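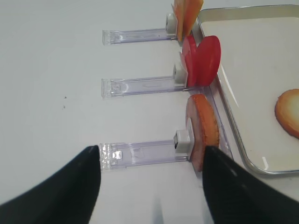
Chapter 4
Task State: What the Planner Believes

In the previous chapter we wrote a motion controller which takes the gripper to a given pose and closes it with a given force. A controller of this kind knows nothing about sandwiches. It does not know that there is a tray, or that bread usually goes below the lettuce. In this chapter we build the layer above it, and we use the layered food task from the Turdale exercises until the end of Part Two.

The task is easy to say. Thin slices stand upright in clear holders on both sides of a tray. The robot must take a slice out of its holder, turn it and lay it flat in the tray, in an order that the user has given. The software must answer three questions before each move: which slices are still in the holders, what is in the tray now, and is the gripper holding something.

4.1 The state table

We keep the answers in one table. Every slice has a row, and every row has a place: HOLDER, GRIPPER, TRAY or UNKNOWN. Only one row may have the place GRIPPER. In Farkeo, the small planner that comes with the book, the table is a plain text file, so you can open it and change it by hand when you test. The whole planner has 690 lines of code and the state table needs 27 of them.

The value UNKNOWN deserves more attention than students normally give it. The holders are transparent, and a thin slice seen from its edge covers very few pixels. When the perception module is unsure, it should write UNKNOWN and ask for a second view from the wrist camera — a wrong value in the table does more harm than a missing one.

A lettuce leaf is a good test. It has no fixed outline, and between the fingers it can look like a narrow strip, while the same leaf lying flat would look wide and round. A detector that learned only flat leaves may miss it.

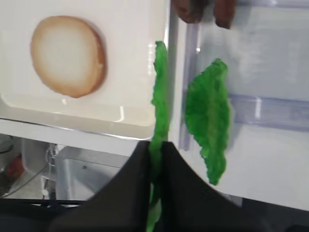
One reader of the first edition wrote that the table is not necessary at all, because a learned policy can go directly from camera image to motion, and any table will sooner or later disagree with the world. The second half of the remark is correct, and Section 4.4 is about such disagreement. For the first half, we ask the reader to wait until Chapter 13, where both methods run on the same task.

4.2 Where does the table get its values?

A wrist camera gives detail close to the fingers, but its view changes with every motion. A fixed camera sees the tray and the holders together, but the arm may hide some of them. We therefore store with each row the camera that reported it and the time of the report.

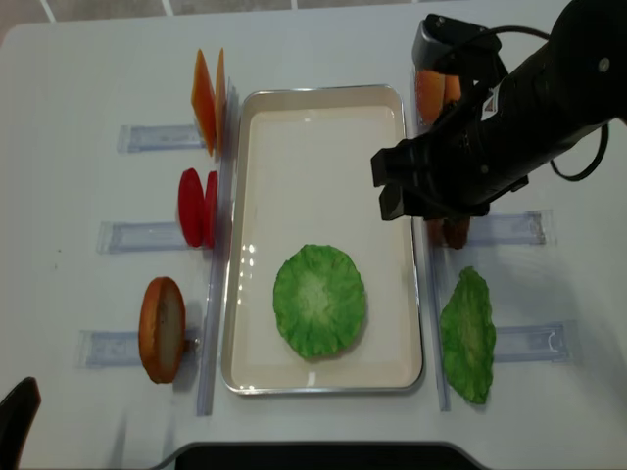
Figure 4.3 Fixed view of the workspace. The arm partly hides the upper right holder.

Before you continue, write down a state table for Figure 4.3. Use UNKNOWN where you need it, and keep the sheet for the exercise in Section 4.4.

Contents | Previous | Next | Index | Errata
© Skolodel Textbooks, Overgaard — Contact — Back to top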